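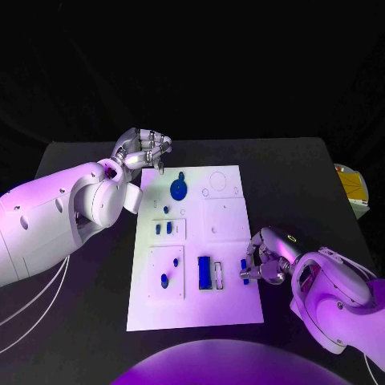

Karna Assembly Board, white with blue parts
Reviewed by Edivaldo Pacheco, March 2025
Rating: 4 out of 5

I have now spent 319 minutes of my one life putting blue pegs into a white board, and I would like those minutes to count for something, so here we are.

The idea is simple. You get a big rectangular panel with holes and outlined recesses, a bag of blue parts, and a leaflet that thanks you for your purchase and then loses interest in you. Parts go where they fit. My favorite is the round disc with the little knob on it. My least favorite is any peg after dinner.

Fit is good, maybe too good. Seven of mine needed persuading the first evening and have behaved since. The pegs are small and round and will leave a table the moment you look away, so do this over a rug.

I had the Bozsik set before this one. It was cheaper, and the board rocked like a bar stool. The Karna stays put even when you lean on it, and the white and blue are easy to tell apart in bad light, which I can confirm.

Complaints: no lid, no tray, no spare pegs. Ferkgate will sell you spares, with shipping that suggests they come by private car. Nasulo has them too, whenever the site is up.

Would I buy it again? Yes, after hiding the receipt. One star off for the bag, which tore.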